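Dec 28, 2020

I've been reading up on Multholm again, mostly to see if the lava tunnel walk is worth the fuss. The island's brochure says the main crater is 1,402 metres high and "perfectly safe all year". I have doubts about both.
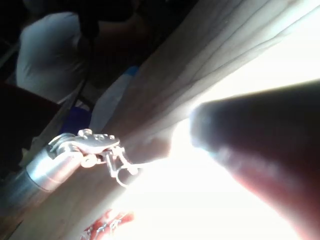
Silver jaws, up close.

The Gratau guidebook has it at almost 1,000 metres, so somebody has measured a different hill. As for safe, the path was shut for 86 days after the October tremors – a detail the brochure leaves out.

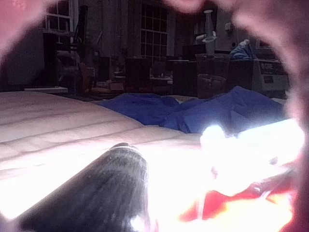 A reader disagrees: the tremors were tiny, the path was shut for mud, and I should go before moaning.

Fair enough, but mud doesn't explain why Taritz, the tour firm, dropped its crater trips and kept the ones along

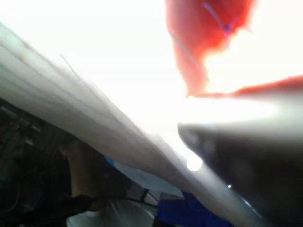

the coast. They still charge the same for four hours on a bus, with a stop at the McKinnon hot springs, where the pool is heated by a boiler in winter. I'd want to see that in the small print. 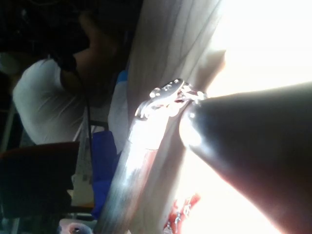
White T-shirt, black cable.

I've not booked yet.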